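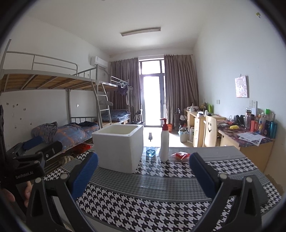

Tadhg Ó Ceallaigh wrote to the parish office to ask whether a person who cannot keep his mind on his prayers for more than two minutes ought to go on saying them. He added that he had put the question to himself every evening since October and was no nearer to an answer.

The pastoral staff read his letter with gratitude, and we believe that many members of the congregation could have signed it. With his permission, a reply is offered through the newsletter.

Distraction in prayer is an old complaint. The Psalms were sung by people with fields, debts and children, and their words move from praise to worry and back again within a few lines. Psalm 55 asks God to listen and then admits to being restless in its complaint. Martha, in the tenth chapter of Luke, was distracted by much serving while the Lord was a guest in her own house. She was gently corrected, and she was called by name twice as it was done.

The disciples in Gethsemane did no better. They were asked to watch for one hour and they slept. The Lord came back to them, woke them, and told them that the spirit was willing but the flesh was weak. He did not send them away, and they remained his disciples the next morning and for the rest of their lives.

The staff therefore advise Mr. Ó Ceallaigh, and any reader in the same position, to continue. When the mind wanders to the electric bill or to a quarrel at work, the person praying may mention the bill or the quarrel to God and then return to the words. A prayer interrupted many times has also been taken up again many times, and each return is an act of faith.

Some practical counsel may be useful. A set prayer, such as the Our Father or the evening collect, is often easier to hold than one made up on the spot. Reading the words aloud, even in a low voice, helps many people. A fixed time is better than a long time, and those who find the end of the day difficult may wish to try 7 a.m. Members who live with others may find it easier to agree on a quiet period than to hope for one.

Those who would like company in this are invited to the Tramel Room, where evening prayer is said at 6 p.m. throughout October. The service is short and includes a period of silence. Printed orders of service are kept by the door, and 200 further copies of the pocket edition have been ordered for members who wish to pray at home. The large-print edition may be requested from the office. No registration is needed, and visitors from the Grabner Street congregation are welcome.

Readers who wish to study the subject further are directed to Psalms 42, 55 and 66 and to the eighth chapter of Romans, in which Saint Paul writes that we do not know what to pray for as we ought, and that the Spirit helps us in our weakness.

Last updated: October

Comments

Ula
I have used Psalm 66 at bedtime for years and still lose my place in the middle. Thank you for printing this.

M. Zodley
Will the pocket edition have the morning prayers too, or only the evening?

Parish Office
Both are included.

Tadhg Ó Ceallaigh
I am grateful for the reply. I will try it in the morning.

Contact the parish office | © Parish Newsletter. All rights reserved. | Back to top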